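Search this site
Search

Small stuff all over the bedroom – where do you put it?

Houda Shehata
Combs, clips, little pouches. Bought a Bruvance organizer in March and hate it. Ideas?

atar32
Drawers.

2 comments

Van Loon
Shallow box lids! I've used them for years – free, and you see everything at once. Line the bottom with pretty paper and sort on the bed first. Mine's a dark gray lid with a pink sheet in it, and even the floral pouch and a fuzzy pink plush fit in.

5 shares
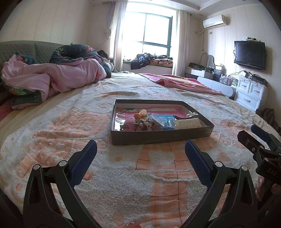
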